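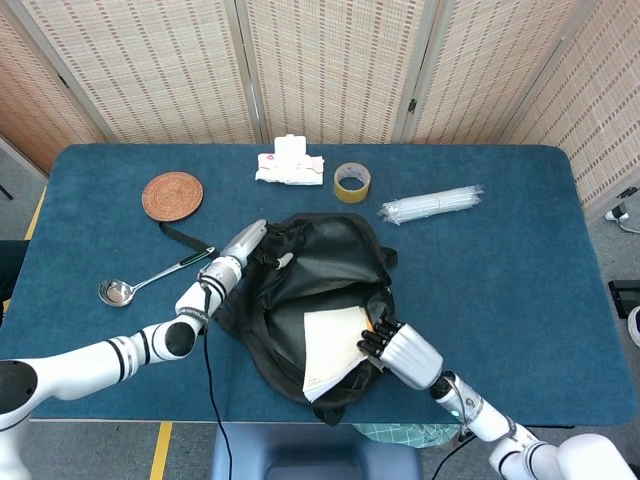
Zuzana reckons the papers ought to go in last, flat against the back, or they'll come out of the bag in a curl. She may well be right, bless her.

Sunday, packing for Grodside. I do like this job, even when it drags on (and it does!).

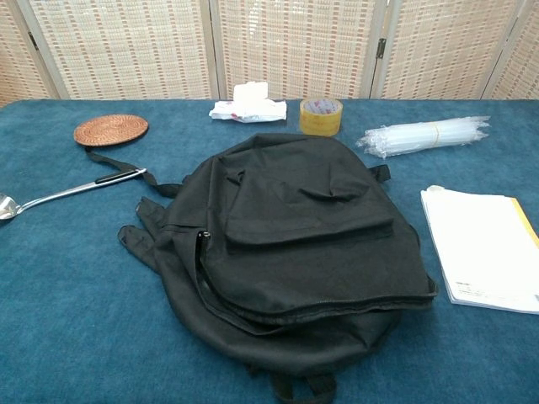
My list for Ginen has got down to one bag, which pleases me no end. Tissues, tape and straws can share the big compartment, but the ladle is long, so I'd try it on the slant. Ailsa wants the coaster too. Leave by 4.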